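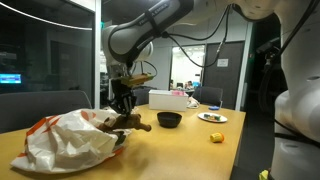
Photo: Sushil Rajput, Prarside

From: Sushil Rajput
Date: 2020-05-08
Subject: Re: [arms-list] Kivi picking kit, worth the money?

Hi all,

> Has anyone on the list got their hands on the Kivi kit from Pradell yet?
> We've got a Franka arm sitting there doing not much and the boss is keen.
> Mostly I want to know if it copes with soft stuff, and what it
> costs once you add the bits they leave off the price list.
> Cheers from Lastatthorpe

Yep, we've had one on trial at Prarside and I've been living with it a bit too closely, so happy to rave on. The shot up top is a plush dog on its way to a plastic bag, which has become my favourite test (the dog is now a colleague, more or less).

Soft stuff first, as you asked. Plush toys are good! The fingers clamp down and the default grip force is fine, I never touched it. Bags are the painful bit. A crumpled bag lying on its side has an opening that's never the same shape twice, and Kivi's "place in container" routine was plainly written for something rigid like a bowl. I ended up teaching a hover point just above the opening and letting go from there — crude, but I'm much happier with it than the stock routine. Small things on a plate are hit and miss, and I'd budget an afternoon for tuning those.

Now the money. The base kit is $2,000 and that gets you the software licence and the mounting plate. The spare finger pads are another $325, and you'll want them. Support is by email only, and my longest wait for a reply was 20 hours, so no complaints from me there.

Gripes: the manual is 39 pages and the calibration chapter is out of order (do the second half first, trust me). Cable routing is left entirely up to you as well — leave plenty of slack at the wrist or you'll be re-doing it.

Pradell reckon there's an update in June with a proper soft container mode. I'd hold off till then if bags are your main job. If it's mostly toys into bowls, go for it now.

Yell out if you want my config files, they're a mess but you're welcome to them.

Cheers,
Sushil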